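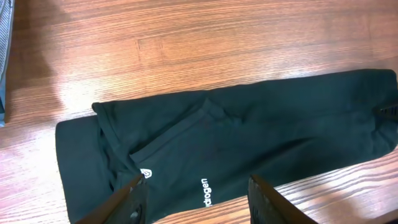
According to Boonmee Kaewmanee, folding was the wrong task to judge a robot by, and the group would learn more from watching how it recovered after a poor grip. She repeated this in the corridor at Wutness before the doors opened, and most of my notes from the afternoon are on that point.

The open day ran over two floors. The ground floor had conveyor sorting, which I skipped. Garment handling was upstairs, where Flallico had given each demonstration a table and one operator. Visitors went up in groups of 13 and were asked to stay behind a taped line while the arms were powered.

Clothing was worked on a wooden tabletop. The dark green garment, with white lettering on it, is the kind of item the staff consider difficult: the fabric is close to black, so the edge of one layer is hard to separate from the layer under it. The fingers have a rough inner face. Eliseo Ibarra, who ran the session, said that smooth pads had been tried first and that fleece slid out of them.

The control software is called Noiphan. It takes the view from a small camera at the wrist, proposes a grasp point and waits for a confidence value before closing. Below the threshold it opens the fingers and looks again — twice at most, after which the operator is asked to step in. The stated cycle limit for one item is 27 seconds, including retries. I did not have a watch on it.

Training used 2,000 recorded folds, all made by people guiding the arms by hand. I asked whether failed folds were kept. They are, but in a separate set, and Ibarra would not say how large it is.

Glare from polished surfaces came up during questions. The team has tested matt covers and found that the system then did worse on bare tables, so training continues on both.

The second stop was Wurnari, a hanging rig for shirts. It was down for a cable fault until after three and we saw only a short run at low speed.

Parking is behind the main building. The upstairs room gets warm in June, and there are no seats. The next open day has the same layout, with sorting moved to the morning.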